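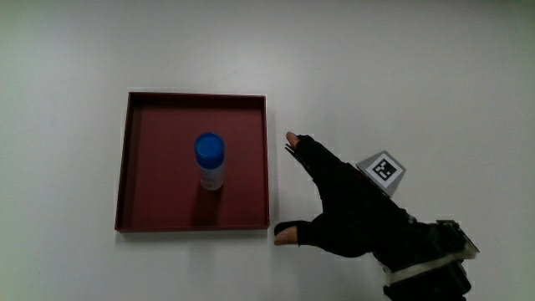

Review: Bimside hand demonstration kit, after one month of use

August 21, 2024

We are a small group working on imitation learning for two-finger grippers. In July we bought the Bimside kit, which records a person's hand while the person does a task, so that a policy can be trained from it later without driving the arm by teleoperation. I will write mostly about the method and our result, and less about the packaging, which was fine.

The kit has a glove with open fingertips, a marker plate that sits on the back of the hand, a wrist unit with a strap, and the software, called Skalullow. A fixed camera is not included. You need to bring your own and calibrate it. The calibration guide is good, but it is written for people who did this before. My colleague Bushra Soomro needed one afternoon, I needed two days.

How the method works: the camera finds the square marker and gives the pose of the hand. The glove gives the opening between thumb and finger. Skalullow joins both streams and converts them to a gripper pose and a gripper width. The open fingertips are a good decision in my opinion. With a fully closed glove, people press too hard on small objects because they do not feel them, and the policy then learns this pressing as if it was part of the task.

Our test task was simple. Pick up a small bottle with a blue cap from a shallow red tray, lift it, and place it on the table next to the tray. We recorded 200 demonstrations with the glove and 100 with our usual teleoperation setup, which is based on the Rokel controller. The glove part was finished before lunch. The teleoperation part took us the rest of that day and all of the next one.

For the result, we trained the same network on each set and ran 100 trials for each on the arm. The glove policy failed 13 times, the teleoperation policy failed 5 times. So teleoperation is still better per trial, even with half of the data. But if I compare by hours of human work, I would choose the glove, and the failures were almost all of one type: the gripper came down too close to the tray wall. A human thumb can pass there and our gripper jaw can not. Skalullow has a setting for jaw thickness, but it only changes the width and does not move the approach path. I wrote to support about this and they answered that it is planned.

Other things I did not like. When the hand turns far to the side, the marker is lost and the software fills the gap with a straight line, without any warning in the log. We found this only when we plotted the paths ourselves. The wrist strap is also short for larger arms.

What I liked: the data format is open and documented, so we could load everything with our own scripts. Peixoto, the other glove we tried last year, kept the files in a closed format and we stopped using it for this reason - the hardware itself was quite good.

I recommend the kit for table tasks with one hand, if you can accept writing some filtering yourself. For narrow boxes or deep trays I would wait for the next version of the software. We will repeat the same test with thinner jaws and I will add the numbers to this page.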